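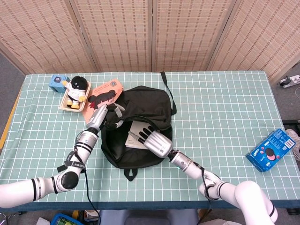
Packing practice: two arms, one black backpack, and the Oreos still to go.

I've been teaching robots by remote control for 18 months now, and I'd like to stick up for the slow way of doing it. My colleague Bastien Bodin thinks we should let the thing figure it out in simulation overnight and go home at a decent hour. Fine for walking, maybe! But have you ever tried to simulate a backpack? The cloth sags, the zipper side folds in on itself, and one hand has to keep the mouth open while the other goes in blind.

When I'm the one driving, I feel all of that (well, I feel it in my shoulders, mostly). I do little things I'd never think to write down, like tugging the rim outward a bit before I reach in. That's the stuff I want in the data, clumsy bits included. Séverine Lebrun throws out any run with a fumble in it, and we argue over that most afternoons. I say keep the fumbles where the person recovers. How else is a robot going to learn what to do with a notebook that's gone in crooked?

We have 930 runs so far and I'd happily sit through that many again, as long as somebody buys a better chair.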